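# Ink and ordinary things

I have gone completely mad for drawing in ink again. It started in December, when it was dark by teatime and I wanted something to do at the kitchen table that didn't have a screen in it, and now I'm on my third sketchbook and leaving black fingerprints on the fridge door.

The pen is a Lauritsen, the cheap one with the clear barrel, and I love it. It leaks a bit if you leave it nib down (so don't) but the line is lovely, thin when you're being careful and properly fat when you lean on it. I tried a friend's Wasiteck for a week, which cost four times as much, and it felt like writing with a spoon. Maybe I was holding it wrong! Anyway I gave it back and went out and bought a second Lauritsen for brown ink.

What got me going was a little book by Olesia Semeniuk that I found in the charity shop by the station, the pages all wavy from somebody's bath. It's called Dokura and I still don't know why. There are 781 drawings in it, all numbered, all of things from her own house. Cups, mostly. Coat hooks. A tin opener that she drew on what must have been nearly every day of one winter. Number 623 is a cheese grater and I have looked at it so many times that the book falls open there. She doesn't draw the holes. She draws four or five near the top and then lets the rest go, and your eye puts them all in for you.

I tried it with our grater and made a horrible mess. Tried it again, less horrible. The trick seems to be stopping early, and I'm bad at that - I always want to put in one more bit of shading and then the whole thing turns to soup.

The paper has taken some sorting out. I began with a Galta pad that was far too shiny, and the ink sat on top in beads and smudged whenever my sleeve went near it. Now I use ordinary cartridge paper, cut down and folded, and I sew it into books with button thread. They come out slightly crooked and I don't mind in the least. Each one takes me around 10 evenings to fill, more if there's something good on the radio, as I forget to turn the page.

Eun-seong Sung, who runs the Thursday-ish, whenever-we-can-manage-it drawing evening above the library, got me to try drawing the gaps. You forget about the jug and draw the shape of the air between the jug and the teapot. I thought it was the sort of thing teachers say, and then I did it and my jug had a proper neck for the first time in my life. I came home and drew the gaps between the chair legs until 9 and let the potatoes boil dry.

My next job is backgrounds, and I've been putting it off for weeks. In pen you can't just wash something in behind and hope, you have to decide before you start whether it's going to be light or dark back there, and if it's dark you've got a lot of hatching ahead of you. I'm keen to have a go at a black curtain like the one in the picture at the end of this post, with the small household things lined up along the back of the white top. All that white in one place and all that black in another! I think I'll leave the surface as bare paper, do the curtain in long upright strokes with the brown pen first and go over it in black. I may need more ink.
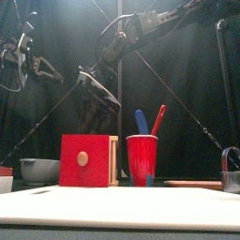
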